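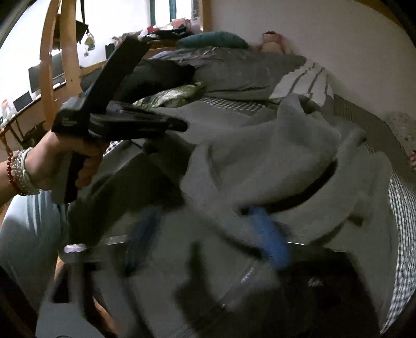
The draft for home sessions with the hand grippers needs a section on what the operator wears from the elbow down, and I would like it settled before the March revision goes out. The text we have covers shoes, hair and lanyards and then stops. It was written for the bench, where everybody wears the same smock with the same cuff. In a bedroom people come as they are. On the left wrist you have beaded bracelets and then an elastic band with a small knot in it, all sitting close behind the handle, and the job is a big gray garment spread over a bed. Beads near folded cloth are the kind of thing the rules should say something about, one way or the other, and at present an operator could read all 24 pages and not find the word "wrist".

Remigiusz wrote on Feb 11, 2020:

> I have gone through section 5 again and I'm not convinced we need
> more in it. The grippers are hand tools. They don't move by
> themselves, there is no drive, and the worst the jaws can do is pinch
> a finger a bit. If we start telling people what to wear in their own
> bedrooms we will end up with a rule for everything, and operators
> will stop reading. We already lose people at the charging section.
>
> My proposal is one sentence: "Operators should remove anything that
> may interfere with the task." Leave the rest to the trainer.
>
> Also, can we please decide whether the house rules apply to the
> arm cells or not? Lech says yes, Ayman says no, and the
> draft says "where applicable", and I don't know what to do with that
> when I sit down to write the checklist.
>
> Remigiusz

I agree with the first half of that more than you might expect. The risk to the operator with a hand gripper is low and I don't want to dress it up. My reasons for wanting a section are mostly about the record and about the cloth.

First, the record. Anything on the wrist is close to the tool for the whole session. If one operator wears bracelets and the next wears a long sleeve and the third has bare arms, that is fine, and Lena has said more than once that she wants variety there. What she does not want is one operator who starts a session with bracelets on and takes them off halfway, with no note of it. In the Zieliński set we had 538 sessions with hands in them and no field for it. She ended up going through them by eye. So my rule would be: whatever you start with, finish with, and write it on the sheet. If something has to come off, stop, save, and start a new session. It costs the operator a minute.

Second, the cloth. Most of the tasks on the current list are laundry: fold, turn right side out, find the neck opening, pair up, hang. Knit fabric catches on things. So does anything with a loose weave or a drawstring. The operator is holding the gripper and is watching the tips, so they are not watching what their own wrist is doing. When a bracelet catches, the garment moves for a reason that has nothing to do with the jaws. Anyone who later uses that session to train something will be showing it cloth that moved by magic. I would rather we threw those sessions out, but to throw them out someone has to have marked them.

"Anything that may interfere with the task" does not help with either of these. Every operator I have asked thought it meant a heavy coat.

What I suggest for 5.3, and please take it apart:

5.3.1 Bracelets, bands and watches may be worn if they sit flat and stay above the wrist bone when the hand hangs down. Hanging charms and open-ended cuffs come off.

5.3.2 For tasks with knitwear, lace, mesh or anything with loose threads, beaded and linked bracelets come off as well.

5.3.3 Rings are allowed if the operator can close and open the grip ten times without the ring touching the trigger.

5.3.4 Sleeves either end above the forearm or are fastened at the wrist. No half-rolled sleeves.

5.3.5 Whatever is worn at the start of the session is worn to the end. Record it in box 14 of the session sheet. If it changes, start a new session.

5.3.6 Medical bracelets and religious items stay on. Record them only as "wrist item", nothing more.

I feel strongly about the last one. Demetrio asked for it back when we did the Anton trial and it got lost when the two documents were merged. I would like it in even if all the rest goes.

Under 5.3.2 I did think about just banning bracelets for all cloth work. It would be shorter. But a lot of our operators have things on their wrists that don't come off easily, and if the rule is too strict they will tick the box and keep them on, and then the sheet is wrong. A wrong sheet is worse for Lena than a bracelet.

While we have the section open, two things about the room itself. These are not section 5, they would go in section 7, but they come up in the same sessions.

One is the bed. The draft says "clear the work surface". For a table I know what that means. For a bed I don't. Do we mean take the pillows off, take the bedding off, move the toys? My reading is that we mean only the area the task garment will touch, plus a margin of a forearm's length on the side the operator works from. Bedding pushed back against the wall is fine and so is a pillow on top of it. Other clothes are a different matter if they are near the same color as the task garment, and I would move those. Gray on gray is very hard to label afterward and the person labeling will guess. I'd put that in as a "should" and leave "must" for the margin.

The other is screens and paper. People record in rooms with a desk in them. Our privacy page says monitors must be off or turned away, and it says nothing about letters, school timetables, prescriptions, calendars and so on. I would add printed matter with names on it. The check is simple enough: before the first session in a room, the operator stands at the work position and turns once all the way around, and anything with readable text that is private gets covered or moved. Ayman had a good line about this in the old Bultero notes, that you check from where the tool will be and not from the doorway. I'd like to use his wording if he doesn't mind.

Same goes for other people. If a second person is within reach of the work, they are a participant, they sign, and 5.3 applies to their hands too. I know that makes the helpers grumble.

Now to the arm cells, Remigiusz's second point. My view is that section 5.3 as written above should not apply to the arm cells at all, and that we should say so in one plain line at the top of the section. With a powered arm the question is entanglement and the answer is much stricter. Nothing on the wrist, nothing on the fingers, no loose sleeves, no exceptions made by a trainer. That belongs in the cell's own risk assessment, which has to be done for each cell anyway. What worries me is somebody trained on hand grippers in a house, who has read that flat bracelets are allowed, then walking over to the cell at Pletach and thinking the same rule holds. "Where applicable" makes that mistake easy. So:

5.3.0 This section is for hand-held grippers without a powered drive. It does not permit anything at a powered arm. See the cell rules.

Lech, I think that gives you most of what you were after, in that an operator who does both jobs gets told about the difference in the place they will look. If you still want one common rule for both, I'd ask you to write out what it would say for a person in a bedroom folding a sweatshirt, and we can look at the two side by side.

On training: I don't think this needs a new module. It is a paragraph and a look at the operator's hands before they pick up the tool. The trainer does it at the first session and the operator does it after that. I would put the wrist check on the same line of the checklist as the charge check, so it doesn't make the list longer. The list is at 10 lines now and I promised not to go over that.

On enforcement, same as the rest of section 5. A session with an unrecorded change gets flagged, kept, and left out of the release. Nobody gets told off for it. We tried docking sessions once and all it did was stop people reporting.

What I need from the list:

- Lena, is "wrist item" enough detail for you in 5.3.6, and do you want color recorded for the others? I would leave color out unless you have a use for it.

- Remigiusz, could you live with six short rules and the scope line? If not, tell me which ones you would drop. I could lose 5.3.3 without much pain.

- Demetrio, please check 5.3.6 against what you asked for. I wrote it from memory and could not find your original note.

- Ayman, permission for the wording, and whether "forearm's length" is clear enough as a margin or people will want it in centimeters.

Comments on the numbering can wait. I will put the text into the working copy once I have heard from the four of you, with anything still open marked in brackets.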